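Kenier adds a free set of printable party banners
19 March 2020

If you've been putting off decorating for a birthday, I have good news! Kenier, the little printables site I keep going on about, has put up a new batch of banner letters and matching cupcake toppers, and you don't have to pay a cent for any of it.

The set is called Urkosard (don't ask me how to say it) and it comes in 4 color schemes. I printed the mint and coral one last night and strung up enough letters to spell my niece's name across the kitchen doorway. It took me most of a TV show, mainly on account of my terrible scissors.

So-yul Bang drew the whole thing by hand before scanning it in, and you can tell – the edges wobble a bit and the little stars don't quite match. I love that. She told me she's already working on a winter set for November, with mittens and pine branches, and she's hoping to add place cards to it.

A few things to know before you print. The files are PDFs, sized for regular letter paper, and there are 30 pages if you want every letter and number, so pick out just the pages you need or you'll be buying ink again. Plain paper works fine for the banner. For the toppers I'd go with cardstock, or they flop over into the frosting.

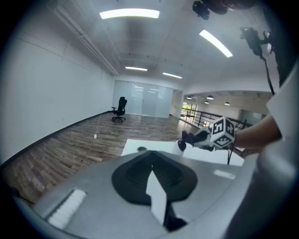
Gray housing with a black opening and white labels.

You can use the designs at home, at school or for a bake sale, but please don't sell them. If you'd like the letters in another color, leave a note on the Kenier download page. So-yul reads those herself, and the coral came from somebody's request – so it's worth a try!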